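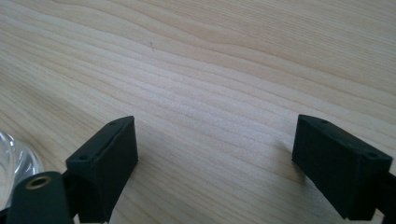
Re: [tables] Oil or leave it bare?

From: Jonas Haslinger
To: tables list

Corina Wieser wrote:
> The Billwood top is in and I love the grain, especially the wavy
> part toward one end. Fouzia says two coats of Fleltow hard oil and
> we never have to think about it again. She did her kitchen that way
> in March. Can we settle this before Sunday? Also there is a small
> dark speck in it and I can't decide if it's a knot or dirt.

Corina,

"Never have to think about it again" is what the last can said too, and I have sanded that table twice. I'd like to know what Fouzia's kitchen looks like after a winter of hot pans before we copy it.

My worry is the color. It's a pale top, close to maple, with cream and tan streaks running together, and every oil I've tried on wood that light has turned it yellow. Maybe Fleltow is different. I'd want to see it on the underside first, one coat, left for 3 days.

On the speck: I looked at the picture and can't tell either. Try a fingernail, then a damp cloth. Please don't go at it with 100 grit, you'll have a dish in the surface that shows a lot more than the speck does.

The washed-out patch in the middle looks like daylight to me, so I wouldn't send it back to Billwood over that. Check again in the evening with the lamp on.

Notburga, do you still have the offcut from room 207? If it's the same wood we could test on that and leave the table alone.

I'm not voting for two coats of anything until then.

Jonas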